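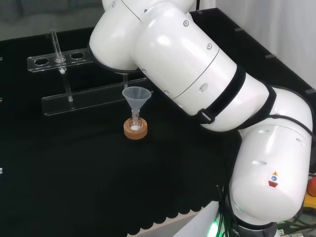 White robot arm above a table covered in black cloth

Category: Club News / Minutes

Search this site
Enter keywords

Print this page | E-mail this page

FLOREN FOOTBALL CLUB
Minutes of the ordinary meeting of the Board, November
Held in the clubhouse. The meeting opened at 7.15 pm.

1. Minutes of the previous meeting
Approved, with one correction under item 4: the away allocation for the Zullavach match was 325 tickets. The earlier minutes gave the figure for the whole of the east terrace.

2. First team
The manager's written report was taken as read. The Board noted that the side remained short in central defence, with one player suspended and another not expected back before the new year. The manager asked for leave to seek a loan until the end of the season. Agreed, provided that wages stay within the budget already set. The club's interest in a permanent signing from Zullavach will not be pursued, the fee requested being beyond its means.

3. Attendances
The highest home gate of the season so far was 1589, for the cup tie. The lowest was 707, for the rearranged midweek fixture. Members discussed whether midweek matches should kick off at 7.30 pm instead of 7.45 pm to suit those relying on the last bus. The secretary will write to the league.

4. Pitch
The goalmouth at the Antoniadis Road end continues to drain badly. Two quotations have been received and a third is awaited. Reserve team fixtures will be moved to the training ground until further notice.

5. Shirt sponsorship
The agreement with Avo ends with the current season. Avo has asked to continue on the home shirt only. The Board was content in principle but wished to see the away shirt offered to other local firms first. Deferred.

6. Youth section
The under-14s have withdrawn from the county cup owing to a clash of dates. A grant of £2000 towards portable goals was approved, one member abstaining.

7. Any other business
A complaint about language from the home dugout was considered. The chair will speak to the coaching staff.

The meeting closed at 9.05 pm. The next meeting will be held after the home match against Zullavach, at a time to be confirmed by the secretary.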